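4. Drying and storage

1. Shake the Winorura shirt out and put it on a plastic hanger. The label says "dries in 2 hours." I would plan on overnight.
2. Close the top button. Skip the Clatden collar clips — they mark thin cotton.
3. Leave space between shirts on the rail.

Caution: No tumble dryer, whatever the box claims.

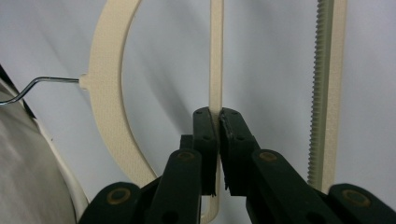 4. Iron the collar first, on low. Steam settings that promise "no creases" rarely deliver, so keep a damp cloth handy.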